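Ticket 411 – Recall texts going out twice
Product: Kamisier appointment book
Site: Nisbet Dental, main surgery
Opened: 3 Oct 2022
Status: Closed

Reported by the front desk

Patients due a six-month check-up are getting the recall text twice. The second one comes 16 minutes after the first, and the wording is the same in both. We noticed when people began ringing to ask if they had been booked in for two visits. Hygienist recalls go out once, as they should. So do the reminders for visits already in the book.

We are on the version installed in June. Nothing has been changed on our side apart from a new template for the check-up text, which now gives the opening hours over lunch. We put the old template back and sent a test to the desk mobile. It came twice as well.

Recalls are switched off for now and we are phoning patients from the printed list.
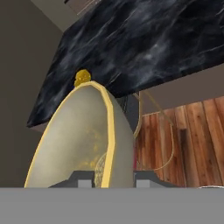

Thanks for testing the template, that rules it out. Please open Settings, then Messages, then Senders, and let us know which text services are listed there and which ones are ticked. Please leave recalls off until we have looked.

Front desk

Two are listed, Covel and Terkia. Both are ticked. We moved from Terkia to Covel when we took the new version and were told the old one would be removed. There is no delete button next to it, and when we take the tick off and save, it is back on the next time we open the page.

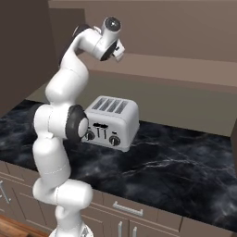
Attachment 2 – white robot arm in front of the kitchen worktop

Support

We can see the same thing on our copy of your settings. Check-up recalls are sent by every service that is ticked, while hygienist recalls and reminders only use the first in the list. The tick comes back when the settings page is saved by a user without manager rights.

Steps to take:
1. Log in with the manager account.
2. Open Senders and untick Terkia.
3. Save, log out and log back in.
4. Check that the tick is still off.
5. Send one test recall to the desk mobile and wait half an hour.

Front desk

Done. The tick has stayed off and one text came through, from Covel. The queue still shows nearly 1350 messages against Terkia – do these need clearing before we switch recalls on?
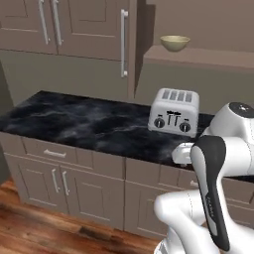
Attachment 3 – arm marked FRANKA, four-slot toaster on the black worktop

Support

Yes, please. Choose Queue, filter by Terkia and press Cancel All. Messages waiting under Covel are not touched by this. Recalls can go back on once the list is empty.

Front desk

Queue cleared and recalls on again. The morning batch went out once to each patient. Please close.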